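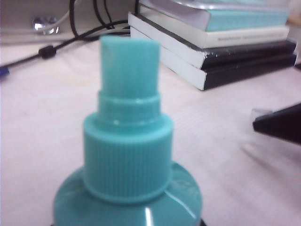
Campus Life > Clubs & Teams > Robotics

The robotics club at Endska meets in a room that used to store folding chairs, and a few of the chairs have stayed on out of loyalty. On the evening I visited, Divya Thampi gave me the good one. The good one has a back.

Thampi is a junior and the club's president, a post she says she won by leaving the election early. "I went to get a sandwich," she told me. "When I came back there was a title and a key. The key didn't work. The title turned out to be mostly email."

The email, this fall, has been about the Wornero, a regional student contest in which teams get a robot arm to tidy up a table. The objects are household stuff, the kind of thing anyone's hand can deal with while its owner thinks about lunch. The arm can't think about lunch, or much else, until the students have shown it what to do, over and over. Each showing is recorded and called a demo. By the time I sat down, the club had 1418 of them.

"I would like to tell you they're all good," said Vignesh Hegde, a sophomore who looks after the data and has the slightly bruised look of someone who watches it all back. "Some of them are Balakrishnan learning which way is left."

Balakrishnan Kandasamy, who was sitting right there, did not dispute this. He steers the arm for most of the demos and is the best at it by a wide margin, a talent he puts down to years of being made to thread needles for his grandmother. His complaint is with bottles.

"A book is a reasonable object," he said. "It's flat, it stays where you put it, it has edges. Anything with a nozzle is a personality. You come in a little high and you've got the nozzle. You come in a little low and you're pushing the whole thing across the table like a shopping cart. And the camera is on the wrist, so when you're nearly there, all you can see is bottle."

I asked whether he could look at the table instead.

"I could," he said. "But then I'd know things the arm doesn't know. That's cheating, and worse, it's cheating that doesn't work."

This is a house rule, and it came from the adviser, Ilze Paulauskas, who teaches controls and has run the club for long enough to have rules. She also forbids the word "smart" in the room. Students who use it about the robot put a quarter in a mug.

"It isn't moral," Paulauskas said of the mug. "I just got tired of hearing 'it's smart, it'll figure it out' from people who had not plugged in the camera. Also the quarters pay for tape."

The software the arm learns with is named Jia. It was written over two summers by Thirumalai Shetty, a senior who speaks softly and answers most questions with a shorter version of the question. I asked him why Jia. "Why Jia," he agreed, and went back to his screen. Thampi said later that there had been a list of names and that Jia was the one that fit on the sticker.

Shetty did open up on the subject of last March, when the club took an earlier version to the Wornero and placed in a spot none of them would tell me. The arm had been trained at one table, under one set of lights, and the contest hall had windows.

"The sun came out," Shetty said. "We had never shown it the sun."

It reached with great confidence for a shadow. It then closed on the shadow, lifted it, carried it across, and set it down in the bin. Hegde still has the video, and he played it for me with the sound up. You can hear a parent clapping.

So this year the club moves things. The lamp goes somewhere new, the books get restacked, the bottles trade places, and the arm is asked to cope. Thampi wants 1561 demos before they train the final version, a target I assumed had some mathematics behind it.

"It's what fits on the drive," said Hegde.

A new drive has been discussed. Thampi found one for $199, and the request is now making its way through the student activities office, where it has been asked twice whether it is food. In the meantime, Hegde deletes. He starts with the ones where somebody sneezes.

Near the end of the evening I was allowed a turn at the controls. I will not describe it at length. Kandasamy stood behind me saying "other left" in a very kind voice, and Paulauskas found something to read. When I was done, I asked Hegde if my demo would be kept.

"We label them," he said, typing. "There's a category."

The club meets Tuesdays at 6:30 in the old chair room and takes new members all year. No experience is needed, and Kandasamy asks me to add that he would love to meet anyone who likes bottles.

Related
Plerer Hall elevator back in service, mostly
Chess club and debate club agree to share whiteboard
Student activities office updates its funding request form
Six questions for the new shop manager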